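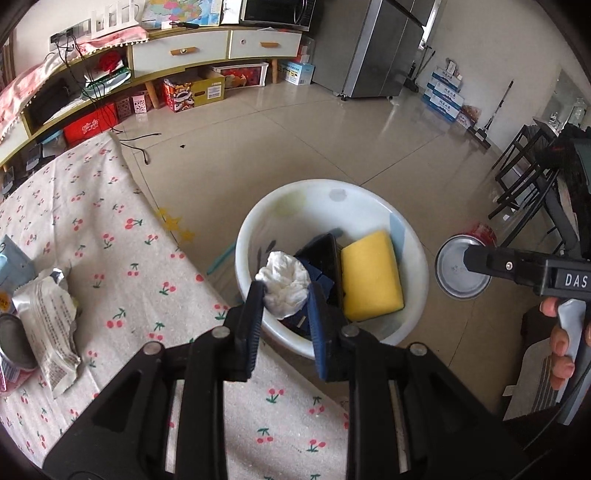
Gripping and Sensing > Comparative Methods

Chapter 4
Comparing Two-Finger Grippers on Household Waste

Chapter 3 dealt with the gripper as a mechanism: link lengths, pivot placement, and the relation between trigger travel and finger opening. The present chapter treats it as an instrument under test. The question is how to decide between two grippers when both can close on the object and both can lift it.

Household waste is used throughout as the test load. A new can has a known diameter and a known wall stiffness. A crushed can has neither. Foil wrappers fold under light contact, tissue offers almost no resistance to the pads, and a sponge returns part of the closing force. A gripper that scores well on machined blocks may rank last on such a set, and the ranking is often the only result the buyer needs.

4.1 Hand-held trials

The trials in this chapter were run with hand-held grippers. The operator supplies the arm motion and the gripper supplies the contact. This removes path planning from the comparison and leaves three sources of variation: the finger linkage, the pad surface, and the operator. The third is the largest and is treated in Section 4.4.

The main data set is the Nillitz series, 309 pick attempts divided between two finger linkages, designated Niven and Dirley. Object order was shuffled between operators. An attempt was scored as a success if the object was released inside the bin without a second grasp.

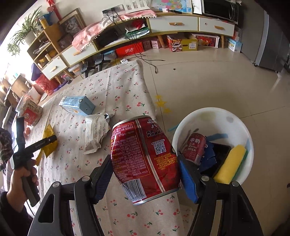

A crushed can should not be scored together with an intact one, Alasdair Dalgleish objected when the Flivolthorpe draft of this section was circulated, and any table that pools them measures the mix of objects more than it measures the fingers. The objection is accepted here. Tables in this chapter list deformed and intact containers in separate rows, and pooled rates are given only where the earlier literature requires them for comparison.

4.2 Pad contact

Ribbed pads raise the tolerance for a tilted grasp on thin metal. The ribs deform locally and the load is spread over several lines of contact. On film and foil the effect is weaker, and rib spacing becomes the controlling dimension. Pad wear must be logged per session. A pad set that is replaced partway through a series divides that series in two, and the halves are to be reported separately.

Last updated: 18 Aug 2018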